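Bastcombe Talk Show Interview Turns

Turn-level records of celebrity and politician interviews from television talk shows, with labels for who is speaking, what kind of turn it is, and whether the host is talking about the guest or about the host.

Last updated 8th April

What this is

The Bastcombe set was put together to answer a narrow question: how much of a talk show interview is the host? Press coverage of interviewers tends to settle this by impression. We wanted something that could be measured from one show to the next and from one season to the next.

The set covers 13 shows. All of them are one-host programs with a seated guest and an interview segment of at least 4 minutes. Panel shows, call-in hours and red carpet segments were left out. Phone interviews were left out too, even when they aired inside a show that otherwise qualifies.

There is no audio or video in this release. You get turn text, timing, labels, and a short record of the set for each episode.

Files

turns.csv — one row per speaking turn
episodes.csv — one row per interview segment
set_notes.csv — one row per episode, see Set notes
labels.txt — the label guide given to annotators
changes.txt — list of corrections by version

All files are UTF-8. Fields are separated by commas and text fields are in double quotes. A missing value is an empty field, never a zero.

Columns in turns.csv

episode_id: matches episodes.csv
turn_no: starts again at one for each segment
speaker: host, guest, second_guest, or other
start and end: seconds from the start of the segment
text: the words as spoken, with false starts kept
label: see below
overlap: yes if the turn begins before the previous one ends

Labels

Each host turn has one of four labels.

ask — a question the guest could answer
prompt — a short push to go on ("and then?")
self — the host talks about the host's own career, opinions or family
other — greetings, throws to commercial, reading out a sponsor line

A host turn that starts as a story and ends as a question is labeled self if the story runs 20 seconds or longer. If it is shorter, the label is ask. This rule was settled after the first round of labeling, and the early episodes were done over to match. Guest turns are not labeled, apart from the overlap flag.

How the transcripts were made

First drafts came from Sivetell, our in-house transcription tool. Every draft was then corrected by hand against the recording. Sivetell does well on a single voice and badly on crosstalk, so the heavily overlapping stretches were typed from scratch. Laughter and applause are marked in square brackets and do not count as turns.

Names of private individuals mentioned in passing are replaced with NAME. Names of the hosts and guests are held in a separate key, which is not part of this release. 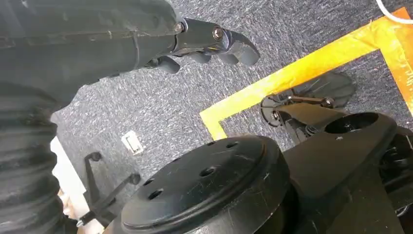

Set notes were added in October, after users asked whether the seating had any bearing on interruptions. For each episode an annotator looked at the opening wide shot and filled in desk or no desk, distance between chairs (near, medium, far), whether the audience is in view, floor covering, and any marks on the floor. Marks are entered as they look, with color first. Yellow tape forming an outline on flecked gray carpet, like the floor in the photo, goes in as "yellow, tape, outline" under floor_mark and "carpet, gray, flecked" under floor. Do not guess what a mark is for. Some shows leave them down all season and some cover them before taping, so a blank means only that no mark could be seen in the opening shot.

Agreement

A sample of 40 segments was labeled by two annotators working apart. They mostly agreed on ask and other. The weak spot is the line between prompt and ask, where short turns such as "really?" can go either way. If your work depends on that line, merge the two labels. The double-labeled segments are flagged in episodes.csv under double, and both sets of labels are kept so you can compute whatever agreement figure you prefer.

Known problems

Timing drifts in a handful of long segments where the commercial break was cut out of our copy. These have drift = yes in episodes.csv.

Daytime shows are thin compared with late night.

The self label says nothing about quality. A host who talks about himself may still get a good interview, and some guests open up only after the host has told a story first. Please do not publish a ranking of hosts from this column alone.

Segments tied to a book or film release are not marked as such. Bretumer, the companion set of newspaper write-ups, has a promo column that can be joined on episode_id.

Loading

Any spreadsheet program will open the files. The Kaneko scripts, kept in their own repository, read all three tables and produce the host share chart for a given show. They expect the files to sit in one folder and to keep their original names. Older copies of Kaneko fail on set_notes.csv and need to be updated.

Use

Free for research and teaching. Reporters may quote figures from the set with credit to Bastcombe and the version number from changes.txt. Turn text should not be reprinted at length — the words belong to the shows that aired them.

Corrections are welcome. Give the episode_id, the turn_no, and what you heard. Fixes go into the next version and are listed in changes.txt.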